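# Cleaning and checking a vintage-style desk telephone

These instructions cover dusting, wiping and inspecting a decorative telephone with a wood base and metal trim. They apply to reproduction sets as well as older ones. Rewiring is outside the scope of this page.

## What you need

- Two lint-free cotton cloths
- A soft artist's brush, 1/2 inch or narrower
- Cotton swabs
- Distilled water
- Mild dish soap
- Paste wax, clear (we use Pruviris)

Do not use ammonia, metal polish or spray furniture cleaner. Gold and brass finishes on sets of this type are often a thin plating or a lacquer, and polish will take either one off.

## Step 1: Set up

Unplug the line cord at the wall. Put the telephone on a flat, padded surface — a rug on the floor is better than a bare tabletop, as the handset is the part most often dropped. Leave the handset on the cradle until Step 3.

A set with a dark reddish-brown wood base, gold scrollwork at the corners and a fluted dome is typical of the style. Most of the cleaning time goes into the scrollwork and the flutes.

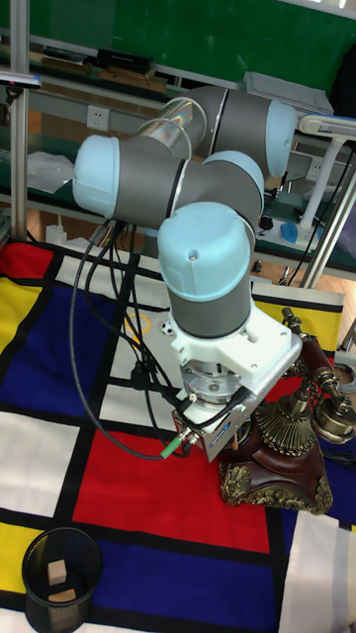
Ferkov wrote in to ask whether the dome should come off first. Leave it on. On many reproduction sets the cradle assembly is fastened through the same opening, and the switch contacts can shift when the screws are loosened.

## Step 2: Brush the base and dome

1. Hold the brush nearly flat and work from the top down.
2. Follow each flute of the dome in one direction only.
3. On the scrollwork, use the tip of the brush with short strokes away from the wood.
4. Change to a dry swab for corners the brush does not reach.

Do not blow dust out with canned air. It drives grit under the dial plate.

## Step 3: Wipe the handset

Lift the handset straight up. Mix 7 drops of dish soap into a cup of distilled water, dampen a cloth and wring it out well. Wipe the shaft, then the outside of the earpiece and mouthpiece. Keep moisture away from the perforations. Dry with the second cloth before the handset goes back on the cradle.

Check that the cradle drops under the weight of the handset and rises when it is lifted. If it sticks, brush around the pivot and try again. Do not oil it.

## Step 4: Dial and bells

Rotate the dial to the stop from each finger hole and let it return by itself. The return should be even. A dial that slows near the end usually has dust behind the plate.

Exposed bells need only a dry cloth. Hold each bell still while wiping; side pressure can change the gap to the clapper — the usual cause of a dull ring after cleaning.

Keep a wastebasket within reach for used swabs.
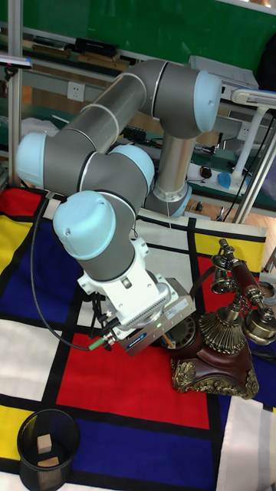 *Text: Vogler | Stomulmont Household Guides | Updated 13/10/2023*

## Step 5: Wax the wood

Apply a thin coat of paste wax to the wood only, with the grain. Mask the metal corners with paper if the cloth is larger than the open area. Follow the drying time on the can, then buff.

One coat lasts 365 days on a set kept out of direct sun. Dust it between coats with the dry brush from Step 2.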